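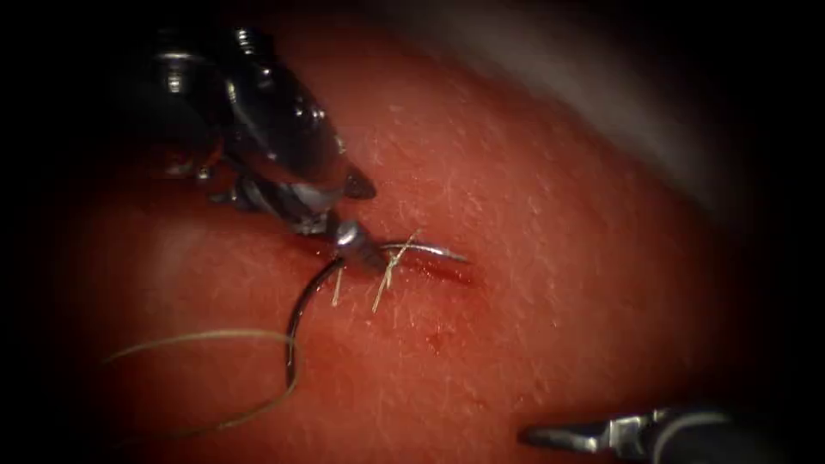
Il ne fallait pas hésiter devant la machine, m'a répété la voix dans le casque, parce qu'elle retenait les hésitations aussi bien que le reste. Si je m'arrêtais au-dessus du tissu pour réfléchir, elle apprendrait à s'arrêter au-dessus du tissu, sans avoir rien à quoi réfléchir.

J'ai répondu que j'avais compris et j'ai remis les doigts dans les anneaux.

C'était ma deuxième semaine chez Nakora. Le bâtiment se trouvait à la sortie de Rirton, derrière un dépôt de carrelage, et on y entrait par le quai de livraison. On m'avait donné un badge, une paire de chaussons et une console au fond de la salle, contre le mur. Les bras étaient de l'autre côté de la cloison. Je ne les voyais jamais que par les oculaires, très agrandis, et le soir, quand je passais devant la vitre pour aller chercher mon manteau, je les trouvais toujours petits.

Le contrat parlait de 215 démonstrations. Une démonstration, c'était un point de suture : prendre l'aiguille, l'orienter, piquer, suivre la courbe avec le poignet, ressortir, tirer le fil. On appuyait sur la pédale de gauche au début et sur la même pédale à la fin. Entre les deux, tout était enregistré, les angles, la pince, les deux vues. Après quoi on disait « bon » ou « à jeter » dans le micro, et on recommençait.

J'avais opéré pendant vingt ans et je disais souvent « à jeter ».

Le programme s'appelait Danico. Le matin il regardait, si on peut dire, et l'après-midi on lui laissait les commandes. Il fallait alors garder les mains près des anneaux sans les toucher. Les premiers jours il prenait l'aiguille trop près de la pointe et la faisait tourner comme une clé dans une serrure. J'avais envie de la lui retirer. On avait le droit, il y avait un bouton pour ça, et la correction était enregistrée aussi.

Le mercredi il a fait quelque chose que j'ai reconnu. Juste avant de piquer, il a reculé un peu, à peine la largeur du fil, puis il est reparti en avant. Je l'ai laissé finir le point et j'ai demandé à la voix d'où ça venait.

« De vous, a dit la voix. C'est dans presque toutes vos prises. »

Je n'en savais rien. J'ai demandé à revoir les enregistrements et on m'a ouvert ceux de la première semaine. Je reculais à chaque fois. Un petit retrait, toujours le même, puis la piqûre. Le geste ne servait à rien. Il ne gênait pas non plus.

Mon père, né en 1953, était bourrelier. Il cousait les sangles le soir dans la cuisine, et avant d'enfoncer l'alêne il la retirait d'un rien, pour sentir le cuir, disait-il. Il ne m'a jamais appris à coudre. Je faisais mes devoirs en face de lui.

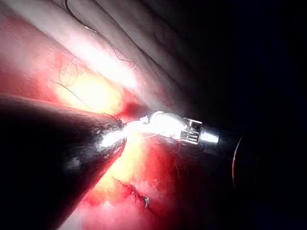

Je n'ai pas parlé de mon père à la voix. J'ai demandé ce qu'on faisait, dans ces cas-là. On m'a expliqué qu'on pouvait couper les prises, garder ce qui venait après le retrait et recoller. On pouvait aussi tout refaire, mais le délai de Wattanapong courait déjà, c'était eux qui payaient la série. Ou alors on laissait.

« Ça coûte combien de temps, par point ?

— Moins d'une demi-seconde.

— Et lui, il le fait pourquoi ?

— Il ne le fait pas pour quelque chose. »

J'ai passé le jeudi à essayer de piquer sans reculer. C'était difficile. Dès que j'y pensais, la main devenait raide et l'aiguille entrait de travers ; dès que je n'y pensais plus, je reculais. À midi j'avais dit « à jeter » à toutes les prises sauf 4. Pour la première fois on est venu jusqu'à ma console, un homme plus jeune que sa voix, avec un sandwich dans du papier. Il m'a demandé si je voulais rentrer chez moi. J'ai dit non. Il est resté debout à manger derrière moi, et comme il ne disait rien j'ai fait un bon point, avec le retrait. Puis un autre.

Il a écrit quelque chose sur sa tablette.

Le samedi, il ne restait que nous deux et le chauffage était coupé. Il me manquait environ 75 points. On s'était mis d'accord pour ne rien changer, et il avait inscrit dans le champ des remarques : « particularité de l'opérateur, sans effet ». Je travaillais vite. Le fil passait, je tirais, pédale, bon, pédale. Vers cinq heures il m'a dit de souffler un peu et il a donné les commandes à Danico, pour voir.

J'ai collé les yeux aux oculaires. La pince a pris l'aiguille par le milieu, correctement. Elle l'a présentée au-dessus du tissu. Elle a reculé.

« Laissez-le », ai-je dit, alors que personne n'avait touché à rien.

Il a piqué. J'ai gardé les mains sur les genoux jusqu'à ce que le fil soit tiré, puis j'ai dit « bon » dans le micro et j'ai appuyé sur la pédale.

Par Octavio Riquelme
Septembre

Imprimer cette page
Envoyer par e-mail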